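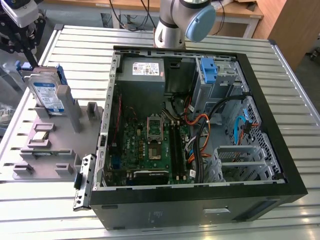 Subject: Re: Unplanned arm motion during disassembly cell changeover
List: Pletine Automation Users
Posted: 29 January 2026

Members of the list,

The Clitstead laboratory has completed its review of the stop reported in the message quoted here. We are sharing the findings with all sites that run the two-arm desktop computer cell.

> During a changeover at Clitstead, one arm began to move toward
> its home position while an operator was reaching over the parts
> fixture. The operator stepped back and pressed the stop button.
> There was no contact and no injury. The cell is locked out.
> Please advise whether other sites should stop work.
> Narnum Cell Support

Other sites do not need to stop work, provided that the interim rules in this message are in force.

The review found that the cell had been placed in pause, and that pause had been treated as a safe condition for entry. It is not one. In pause, the arms hold position under power and the program remains loaded. In this case a recovery timer set to 30 seconds ran out, and the controller sent the arm home as written. The timer had been added in May to clear stalled memory module picks. It was never entered in the change record, and the risk assessment was not updated.

A second fault was found in the fixture check. The program confirms that a part has been commanded to its nest, but it does not confirm that the part is there. Operators had formed the habit of reaching in to straighten parts by hand, which is how a person came to be within reach of the arm.

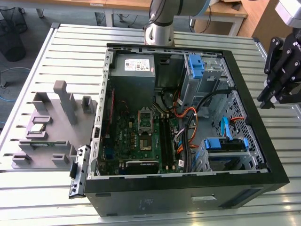
Clitstead cell: open tower and parts fixture, with one arm at top center and the other at right.

The following interim rules apply to every site:

1. No person may reach over the table or the fixture unless the arms are in protective stop and the key has been removed. Pause may not be used for this purpose.
2. All automatic recovery timers must be disabled. Recovery is to be started by an operator standing outside the marked area.
3. Speed during setup is limited to 15 percent.
4. Any part found out of place must be logged before it is corrected.

Sites using the Long controller package should also check that the recovery setting remains off after a restart. On the Clitstead unit it returned to its earlier value in 3 of 5 restarts. Until a corrected version is issued, the setting must be read back and initialed at the start of each shift.

Written confirmation that the rules are in place should be sent to Narnum Cell Support, with the site name and the controller version. Reports of similar motion, including those in which no person was near the cell, are requested in the same message.

Pletine Safety Office

5 replies | 3 shares

Recent on this list
Memory module slot: fixture drawing revision
Read-back form for recovery settings
Re: Gripper cable wear at the wrist
Narnum support hours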